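Corn in the pot, part two

Posted 22/12/2021

Second term of the robotics club and we are still on the cooking task. The rules are simple: one arm puts the corn in the saucepan, the other puts the lid on. Both arms are run by our own code, and Ratree Saithong keeps the log. We are up to 705 tries, counting the ones where I forgot to start the program.

The lid is the hard part. Clear glass is difficult for our software to find, so Montri Srithong had us go for the blue knob and ignore the rest. The tape on the work surface helps us put the pan back in the same place each time.

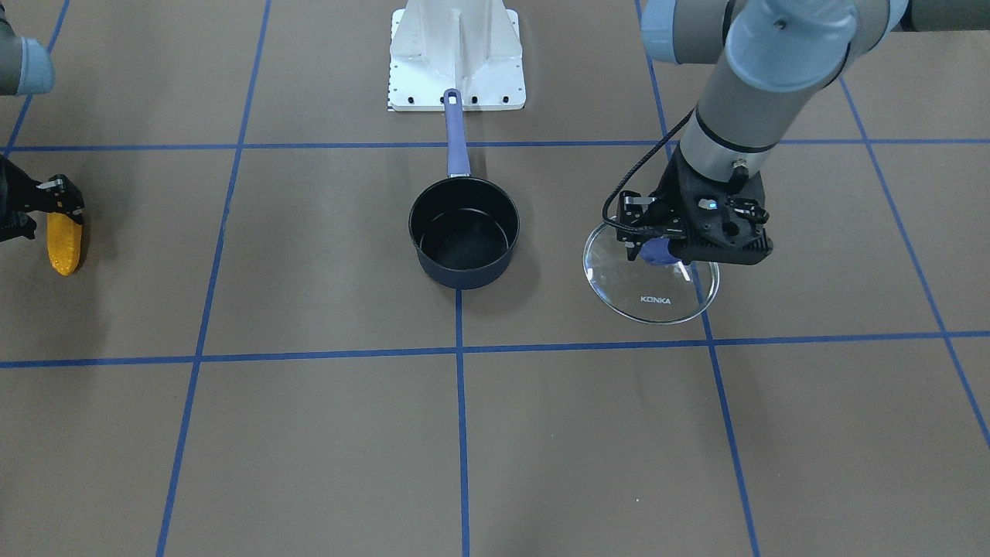

Lid in the left arm, corn in the right, pan in the middle.

I have the corn side. My first version closed the fingers too early, so now I check the wrist view before anything moves. The shiny kernels throw off a lot of small highlights, and those were confusing my color filter - I raised the cutoff and it got better. 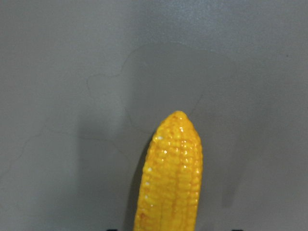 The corn from the wrist camera.

We show the whole thing in April. Before then I want to clean up the code, which is at 1261 lines and has two functions that do the same job.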